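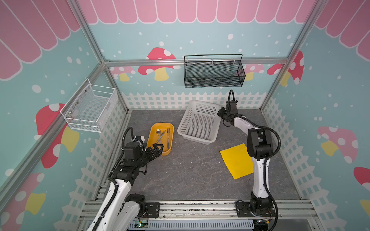 Pink scallops along the top, picket fence along the bottom, mushrooms in between

Re: [hartley-picnic] Plates, forks and who brings what

Hi all,

On 22nd May, Elvira Flores wrote:

> I know we go over this every year, but can we please decide on the
> silverware before everybody shows up with their own idea? Last summer
> we had three bags of plastic forks nobody opened, one box of good
> steel ones that got all mixed up with the church's, and not one
> serving spoon for the beans. I'm fine with real forks if someone will
> wash them. I'm also fine with plastic, but then I don't want to hear
> about the trash.
>
> Also, what do we do about napkins? It was windy. Half of them ended
> up in the creek and Maureen went in after them in her good shoes.
>
> Elvira

I vote real forks, and yes, I'll wash them! I have washed them before and lived. Put me down for it so that part is settled, and let me tell you what we did when I was still over in Tikton, where the summer supper was a much bigger deal than ours (210 people the year it didn't rain, I still have the sign-up sheets in a drawer).

The first couple of years over there we bought disposable everything. Then one of the families was clearing out a diner in Multholm and gave us a crate of plain steel forks and spoons, all different patterns, some with the name of a restaurant on the handle, and after that I don't think we ever bought plastic again. They don't match and it doesn't matter a bit. People seem to eat slower with a proper fork, too, though that might just be me. If you're hunting for some, thrift stores are good in November when folks clean house before the holidays, and terrible in June when every bride in the county wants mismatched silverware for her barn wedding. I think I paid $11 for a whole shoebox once and felt like a bandit.

On mixing them up with the church's, Elvira, a dab of nail polish at the bottom of the handle works fine. It chips after a year or so and you do it again. Red shows up best. Lewis Dalgleish wanted to stamp ours with a little punch set he had, and he did five of them and bent two, and then we went back to nail polish.
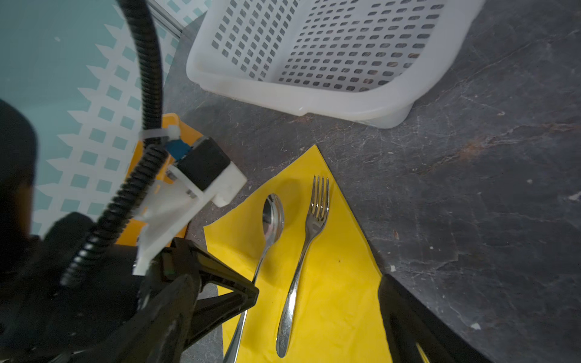
Spoon and fork side by side on a yellow napkin

Napkins. OK, I have opinions. White paper ones blow away, look dirty the second anyone touches them, and you can't find them in the grass afterward. Bright ones you can at least spot and pick up. Wrap the fork and spoon up in the napkin before you set them out and the weight holds it down – I know it takes longer, but it's a nice job for whoever gets there early and wants to sit and talk. We used to do it on the porch the night before with iced tea, and I honest to goodness looked forward to that more than the supper. Fold the napkin into a triangle, lay the silverware in the middle, fold the two sides over and tuck. If you've got kids helping, the tuck will be creative.

Cloth is nicer still but then you're into laundry, and cloth napkins with barbecue sauce on them need to be soaked that night. Cold water and dish soap, before they see any hot water at all. I've had good luck drying them in the sun for anything that's left. I would say we start with paper this year and think about cloth if Poppy Fairclough is serious about that bolt of cotton. Poppy, are you serious about it? How wide is it?

Now for carting it all back and forth. Please, no cardboard boxes. The bottom goes as soon as something wet gets in there, and something wet always gets in there. Plastic laundry baskets with holes are the best thing I know of. You can hose forks off right in the basket, give it a shake, and carry the whole business to the car. Check the size of the holes first, because a teaspoon handle will go straight through some of them and snag on your sweater. For the napkins and dish towels that come home dirty, a big cloth bag is plenty, and the bag goes in the wash along with what's in it.

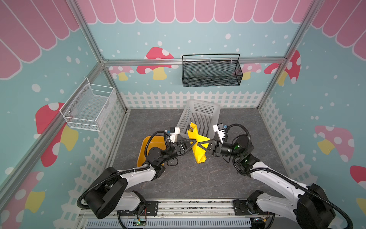

Yellow cloth bag, white basket behind

A few other things while I've got your attention.

Tia Lockwood has the serving spoons. All of them. She found them in with her camping stuff and she's mortified, so be nice.

Tables: Hartley is lending us the same long ones as last time. One has a bad leg. It's marked with tape, or was.

Lights: somebody asked about the solar string lights for the path. They're in my garage and I'll put them out in the yard this week to see which ones still come on. If more than a handful are dead I'd just as soon use the old lanterns, which I like better anyway.

Budget: we have $400 and I'd like to spend most of it on meat. If we're not buying plates and forks that frees up a little for decent buns, and I feel strongly about the buns. The ones last year fell apart in your hand before you got to the table.

Plates I don't have an answer on. The stoneware at the hall weighs a ton and I'm not carrying it down that hill. Maureen Heywood mentioned her sister has a stack of enamel ones from a summer camp – Maureen, could you ask how many, and whether she'd want them back right away? And please wear boots this time.

If I've forgotten something, write back to the whole list and not just to me, I lose things. I still need two more people for potato salad and one who will bring anything green.

See you at the porch, if we're doing a porch night. Are we doing a porch night?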